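Hand sorting of dry foods

Hand sorting, also called hand picking or picking over, is the removal of unwanted matter from grain, pulses, nuts and seeds by eye and by hand. It is among the oldest steps in food preparation and is still practised in homes, small mills and some packing sheds. It usually follows threshing and winnowing, and comes before washing or grinding.

The matter removed falls into two classes. Foreign matter includes stones, clods of soil, husk, stalk and the seeds of other plants. Defective produce includes kernels that are broken, discoloured, shrivelled or damaged by insects. A third category, admixture, refers to sound food of the wrong kind, such as barley in a lot of wheat.

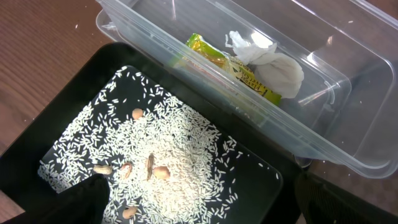 Contrast between the food and the surface beneath it has a strong effect on the speed of the work. Pale grains are generally picked over on a dark ground, and dark pulses such as black gram on a light one. White rice on a glossy black plate shows up grain by grain where the layer thins toward the edges, while whole peanuts in the shell stand out even when partly buried. Small stones close to the colour of the grain are harder to find, and many households spread the grain a second time after turning it.

Traditional equipment

The simplest tool is a flat tray. Woven trays of bamboo, cane or palm leaf are used across South and Southeast Asia, often for winnowing as well as sorting. In parts of the Mediterranean, lentils were picked over on a cloth or directly on the kitchen table, with the clean food drawn over the edge into a bowl held in the lap. Metal trays with a low rim became common in the twentieth century, and moulded plastic followed.

Sieves reduce the labour. A coarse sieve holds back large objects and lets the grain fall, and a fine one lets dust and broken pieces through. Neither will separate objects of the same size as the grain, which must still be taken out by hand.

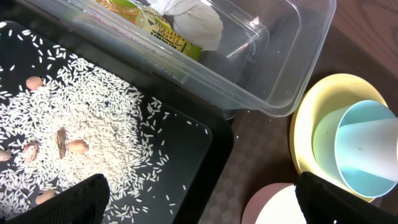
Sorting was commonly shared work. In the Skellesa valley, where chickpeas and field beans were the main winter crops, families met in the evening to pick over seed for the coming season. Babak Mohammadi's study of the valley, Plarura, records 31 sorting songs and 63 dialect words for kinds of spoiled bean, several of them also used as mild insults. The practice declined once seed was bought ready cleaned.

Commercial sorting

In early packing sheds, workers sat on either side of a slow canvas belt. The Leclerc shed, which handled walnuts and dried peas, employed up to 617 pickers at harvest. Most were paid by the weight of the waste they removed, an arrangement that tended to encourage the discarding of sound produce. It was later replaced by an hourly wage.
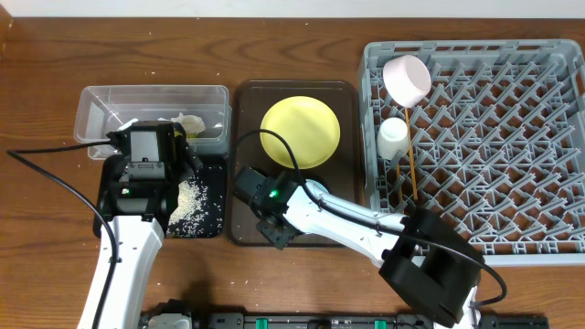 Gravity tables, which separate by density, took over the removal of stones in larger mills. Optical sorters, which detect off-colour kernels and eject them with a jet of air, followed. Hand sorting was kept at the end of the line for costly goods such as pine nuts and for organic lots with a high proportion of weed seed. At the Stonel mill, 2 belts were retained for this purpose after the rest were dismantled.

Household practice

Packaged rice and lentils now need little attention, although many cookbooks still advise a brief check of lentils and dried beans. Food bought loose is usually picked over in small batches, then rinsed in a bowl of water so that husk and hollow seeds float to the top.
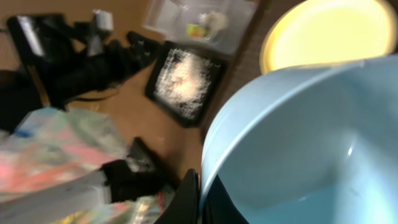 A light-blue plastic bowl on a brown wooden tabletop.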